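**To:** collections-care list
**From:** Heather Laing, Collections Office, Trestudis
**Date:** June 1, 2023
**Subject:** Re: Lighting and packing order in Store 2

Dear colleagues,

I am replying to Tahira Chaudhry's message, which is quoted in full so that members who joined the list after the spring meeting have it in front of them. My answers follow the quotation, with the revised packing order for the household textiles and the arrangements for the store itself. Please read the section on working light before your next session.

> Dear Heather,
>
> The Demside team has read the draft storage plan and is grateful for the work that has gone into it. We have four points to raise before we commit staff time.
>
> First, the draft says that Store 2 is to be kept dark whenever no one is working in it. Does this apply during the day, when people are going in and out for boxes? Two of our staff have said they would prefer to leave the aisle lights on between trips.
>
> Second, the plan puts the quilts ahead of the table linen. At Demside we have always packed table linen first, as it is flat and quick to do, and it gives new staff some practice before they reach anything large. We would ask you to consider the same order.
>
> Third, we have had mixed results with the Hirine boxes. The lids on the long ones fit tightly and it takes two people to lift them off without tilting the base. Are we expected to go on using them?
>
> Fourth, the draft is silent on the kitchen items. There are aprons, tea towels, oven cloths and a number of tin canisters that came with the Mughal gift, and at present they are sharing a shelf. Danish Gilani believes the canisters should be separated from the cloth. I agree with him, but we would like it in writing.
>
> With regards,
> Tahira Chaudhry
> Textiles, Demside

**1. Working light**

The rule applies at all hours. When the last person leaves Store 2, the aisle lights are to be switched off, even if that person expects to be back in ten minutes. Staff making repeated trips should bring out what they need on the flat cart and do their work in the packing room, where the lighting is good and the tables are the correct height. A cart holds four of the standard boxes in a single layer. It should not be loaded higher than that.

A member of staff who needs to find one box may use a hand lamp from the rack in the corridor. Lamps are to be signed out and returned to the same hook. We have had several go missing since March, and I would ask each team to check its desks and coat pockets.

The shades on the high windows will be pulled fully down and left down. If a shade sticks, please report it to Torben Hinrichs and leave it as it is. The cords are old and will not stand pulling.

The level of darkness we are asking for is greater than many of you are used to at your own sites. Torben will check for stray light at each monthly inspection and will record its color and where it falls. Teams with stores of their own may wish to adopt the same form of entry, and I am content for the wording to be copied. 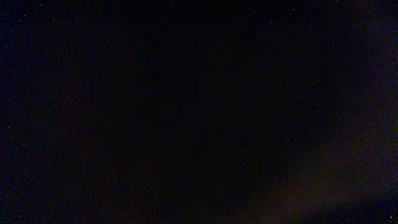 *Near-dark: a faint amber-brown glow at lower right, with a blue-gray haze above it.*

Inspection entries should be kept short. The date, the initials of the person inspecting, the position of any light and its general color are sufficient. Please do not guess at a source in the entry itself. If a source is traced later, it goes on the next line with its own date and initials, and the first line stays as it was written.

**2. Order of packing**

There are 3474 items in the household series. Of these, 648 are table linen and 483 are quilts, coverlets and bed hangings. I have considered the request to begin with table linen and have accepted it in part.

New staff will begin with table linen, under supervision, at the north table. Experienced staff will begin at the same time with the quilts at the two long tables. Both groups will draw from the same supply of tissue, and one person in each session will be responsible for keeping it stocked. The revised order is as follows:

1. Table linen (north table) and quilts (long tables), together
2. Coverlets and bed hangings
3. Curtains, blinds and their fittings
4. Kitchen cloth, including aprons, tea towels and oven cloths
5. Rag rugs and mats
6. Unsorted pieces from the gray cabinet

Quilts are to be padded along every fold with a roll of tissue and folded in thirds. Where an old crease is already present, the new fold should be placed to one side of it. A quilt too thick to fold in thirds without force should be put aside for rolling, with its label tied to the outside of the cover sheet and a note left for Cheng-en Liao, who is keeping the list of rolled pieces.

Table linen may be stacked up to six deep, with a full sheet of tissue between pieces and the heaviest at the bottom. Napkins in sets stay together even when one of the set is stained. Please do not remove laundry marks, pinned paper tickets or old tape. If a pin has rusted, leave it and flag the box with a yellow slip.

**3. Boxes**

We will continue with the Hirine boxes that are already in the building. A further 60 have been delivered and are flat in the loading area, still banded. They are to be made up as they are needed and not in advance, as there is no room to keep them once they are folded.

With regard to the tight lids, the Demside team is correct, and the same difficulty has been noted at our own tables. The long boxes should be opened by two people, one at each end, lifting together. If only one person is available, the box waits. I have asked for cotton tape to be supplied so that each long lid can be given two lifting tabs, and Cheng-en Liao will show the method to anyone who wants it. The tabs are tied through the existing holes. No new holes are to be cut.

Labels go on the short end, at the upper left, and are written in pencil. The shelf number is added only when the box has reached its shelf. During the trial, several boxes were numbered in the packing room and then placed somewhere else, and it took most of an afternoon to put the list right.

**4. Kitchen items and the Mughal gift**

I confirm in writing that the tin canisters are to be separated from the cloth. Danish Gilani will supervise the move. The canisters will go to the metal shelving in Store 4, each in its own open tray, with lids resting beside the canister they belong to. Any canister with contents remaining should be left closed and reported to him before it is moved.

The aprons and tea towels remain in the household series and will be packed at stage four. Oven cloths are to be checked for scorched or brittle areas before they are handled. Those that shed should be slid onto a board and carried flat. Some of the aprons have items in the pockets. Pocket contents stay with the apron, in a small polyester sleeve placed in the same box, and are noted on the list in the words the packer would ordinarily use. There is no need to look up a formal term for a clothespin or a button.

The wooden spoons and the two rolling pins that arrived with the gift have been listed separately and are not part of this work.

**5. The packing room at the end of a session**

Tables are to be cleared completely. Tissue offcuts longer than a forearm go back in the drawer and the rest go in the recycling sack. Scissors, pencils and tape belong in the lidded tub under the north table, and cover sheets are shaken out and hung on the rail. Unfinished boxes go on the cart with the lid on and a slip stating what remains to be done. The cart is wheeled back to Store 2 and parked to the left of the door, with the brake on.

Cups and food remain in the staff kitchen. I mention it only because the table by the window was found with a ring on it twice last month.

**6. Matters outstanding**

I do not yet have an answer on the rolling tubes. The supplier has offered two diameters, and Cheng-en Liao has asked for the wider one, but the wider tubes will not fit the existing brackets. Torben Hinrichs is measuring to see whether the brackets can be moved. Quilts set aside for rolling should stay flat under a cover sheet in the meantime.

Teams that intend to send staff should reply to me off the list with names and preferred sessions. Questions about procedure are best sent to the list, where others can read the answers.

Yours sincerely,

Heather Laing
Collections Office
Trestudis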